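# Pruta (robot)

**Pruta** is a humanoid robot built and maintained by members of the Bodell workshop, a shared workspace for hobby machinists and electronics builders. It is a full-size two-legged machine with two arms and articulated hands, and it runs on tethered power. The robot is best known among its builders for the "bottle and fridge" task, in which a drink bottle is moved between a table and the upper compartment of a small refrigerator.

The project was started by Ewurabena Baidoo and Kwesi Tsikata. Later work on the hands and the control software was led by Ekua Opoku and Ada Leone. The build log and wiring notes are kept on the workshop's shared drive under the name of an earlier machine, Arthur, and were never renamed.

## Background

Arthur was a single arm bolted to a bench. It was used to test motor drivers and could lift light objects from a fixed spot, but it had no way to reach anything beyond the bench. Baidoo and Tsikata began planning a standing robot after the arm's base plate cracked for the second time. Parts of Arthur, mainly the driver boards and some of the cable, were reused in the new machine.

The first version of Pruta had a torso and arms mounted on a steel post. Legs were added in November, after Amerley Dankwa joined the project and took over the lower body. The post was kept and is still used as a service stand when the legs are removed for repair.

The name Pruta was picked from a list on the workshop whiteboard. Skullow, another name on the list, was later given to the control program.

## Design

### Body

The outer shells of the torso, arms and legs are silver, with black joint housings between them. The hips and pelvis are black and carry large cylindrical actuators. Most of the cabling runs on the outside of the body, where it can be reached without taking the shells off. The builders considered routing it inside the limbs but dropped the plan when a broken wire in the left elbow took a whole evening to find.

Leaving the cables outside has drawbacks. Loops can catch on furniture, and the bundle across the torso has to be checked before each session. Cable ties are replaced often, and the log lists 36 separate cable repairs.

### Hands

The hands are dark in color and have jointed fingers. They are controlled as a group for simple grips, and finger by finger during calibration. An early set of fingertips was too smooth for plastic bottles, so Opoku recast them in a softer material. The present set is the fourth design.

### Software

Skullow is written as a set of small programs, each handling one part of the body or one kind of sensor data. A task is stored as a list of steps with a start condition and a stop condition. If a stop condition is not met within the time allowed, the robot holds its position and waits for an operator. The normal time limit for a step is 16 seconds.

Leone wrote the step editor, which lets workshop members change a task without touching the motor code. Changes to joint limits still need a second member to sign off.

## The bottle and fridge task

### Setting

The task uses a compact silver-gray refrigerator standing beside a white table. The upper compartment is used for the task. Its door is swung open by hand before a run, and door opening is treated as a separate problem. A single plastic bottle serves as the test object.

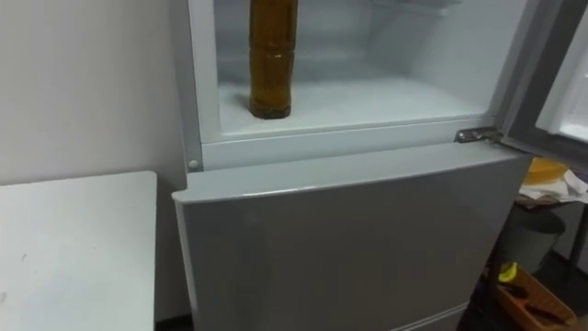 *The upper compartment of the refrigerator with its door open and a bottle standing inside.*

The refrigerator was chosen for its height. With the upper door open, the compartment floor can be reached without bending the robot at the waist, a movement that the builders had not yet made reliable. The frame around the opening was a common source of failed runs in early tests, when the base of the bottle struck the lower lip. Dankwa's fix was to add a waypoint above the lip, so that the hand rises before it moves in or out.

Frost is another difficulty. The pale interior gives the depth sensor little to work with, and estimates of the compartment floor drift as frost builds up. The builders defrost the unit between groups of tests and measure the floor height again.

### Sequence

A run may go in either direction. In the version most often tested, the steps are:

1. The operator opens the upper door and places the bottle at the start position.
2. The robot locates the bottle and the edges of the compartment opening.
3. The hand moves to a point beside the bottle and closes on it.
4. The arm lifts the bottle clear of the lip and moves it to the other surface.
5. The hand lowers the bottle, opens, and backs away along a straight line.
6. The bottle is set upright on the table, or on the compartment floor if the run is in the other direction.

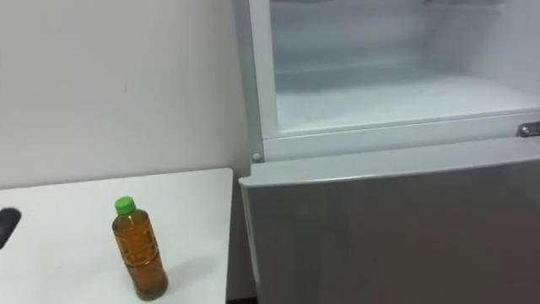 7. The operator records the result and resets the bottle for the next run.

The straight withdrawal in the fifth step was added by Leone. Before that, the fingers often brushed the bottle as the wrist turned away, and a bottle that had been placed correctly was knocked over.

### Test object

The bottle used for table work has a bright green screw cap and a slightly ribbed body, and it is filled with an amber-brown liquid almost to the shoulder. A full bottle is harder to lift than an empty one but more stable when released. The translucent sides caused trouble for the first version of the bottle finder, which sometimes placed the object behind its true position. Opoku changed the program to look for the cap first and to estimate the body from there. The same method does not work when the cap is out of view, and in that case the robot is told to step back and look again.

### Scoring

A run counts as a success if the bottle ends upright on the target surface and no part of the robot touches the refrigerator frame. Runs are done in sets of 80, with the bottle started at 4 marked distances from the table edge. The builders do not count runs in which the operator presses the stop button before the first grip.

## Operation

Two people are needed for any session with the legs attached. One runs the software, and the other stands within reach of the stop button and watches the tether. The floor on the robot's side of the table is kept clear, and trailing cable is moved by hand whenever the feet change position.

The robot normally works from a standing position facing the table, with one arm raised and the other hanging at its side. Small changes of stance are allowed between steps. Walking while holding a bottle has not been approved by the group.

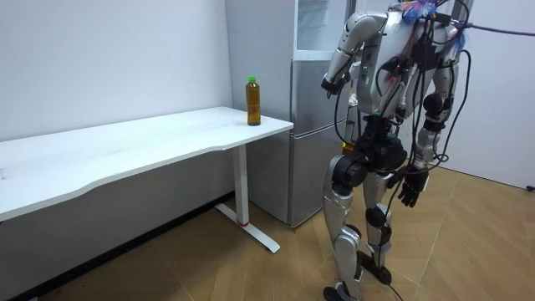

## Maintenance

Routine checks cover the knee and hip fasteners, the finger tendons, and the connectors at the shoulders. Tsikata keeps a printed sheet for these checks, and sessions are not started until it is filled in. The hip actuators run warm during long periods of standing, so the robot is returned to its post between sets.

Spare finger joints are printed at the workshop. The shoulder bearings are a standard size, but the housings were cut by hand and differ slightly from left to right, and the parts cannot be swapped.

## Further development

Work on opening the refrigerator door began after the bottle task had become repeatable. The main problem is keeping the body balanced while the arm pulls, and tests have so far been done with the torso mounted on the service post. Dankwa is also rebuilding the ankles to allow a wider stance.

A shorter tether was tried and rejected, as it pulled on the torso whenever the robot turned toward the table. Battery power is listed in the build log as a long-term item with no member assigned to it.

## See also

- Arthur (bench arm)
- Skullow (control software)
- Bodell workshop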